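Brastness Allotment and Garden Society
Minutes of the September meeting

Held in the upper room, Drorgate Hall. The meeting opened at 7.05 pm with Renata Jakubowski in the chair.

1. Apologies
Received from the Benent Lane representative and from two plot holders on the lower site.

2. Minutes of the previous meeting
Approved with one correction. Under item 6, "north gate" should read "north-east gate". The chair signed the corrected copy.

3. Matters arising
The padlock on the tool store has been replaced. Keys are held by the site secretary and the lettings secretary. The old key does not fit and should be handed in.

The request to the parish for a second grit bin was refused. No further action.

4. Water supply
The meter reading submitted for the quarter was 614. The previous reading had been taken from the wrong meter, and the supplier has agreed to reissue the bill. Payment is on hold until the new bill arrives.

The standpipe beside plot 64 continues to drip when fully closed. The washer has been changed and the fault remains. It was agreed to replace the whole tap and to fit lagging to the riser at the same time. The supply will be turned off at the end of the season as usual – notice to go on both boards.

A plot holder asked whether hosepipes could be left attached overnight. The chair read out rule 11, under which they may not. It was noted that the rule is missing from the copy displayed at the Benent Lane gate.

5. Lower path
The path between the compost bays and the Morikawa boundary fence floods after heavy rain. Two options were put to the meeting:

(a) a gravel drain along the fence side, discharging to the existing ditch;
(b) raising the path with road planings.

Option (b) is cheaper but would send water on to the adjoining plots. Option (a) was preferred. Cost is not to exceed £2000, including removal of spoil. Written quotations to be obtained before the next meeting. Proposed, seconded and carried, with one abstention.

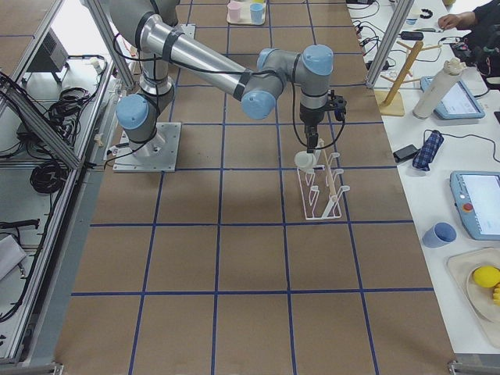 ANY OTHER BUSINESS

6. Bonfires
A complaint was received from a neighbour about smoke in the early evening. Members are reminded that fires are permitted from October to March only, and that treated timber must not be burnt at any time.

7. Waiting list
The list has been checked and names with no current contact details removed. Plot 2 is vacant and will be offered as two halves. The member on the adjacent plot had asked to take the whole of it – declined under the rule on multiple tenancies.

8. Seed order
Catalogues are available from the lettings secretary. Forms to be returned by the end of November with payment. Late forms will not be included in the bulk order. Onion sets and seed potatoes are on a separate sheet this year.

9. Rents
No change to rents or to the water charge. The key deposit was discussed and left as it stands.

Actions
Tap and lagging, plot 64: site secretary
Quotations for gravel drain: R. Jakubowski
Rule 11 to be added to Benent Lane notice: lettings secretary
Letter to neighbour: R. Jakubowski

The meeting closed at 8.40 pm. Next meeting in November, same room, 7 pm.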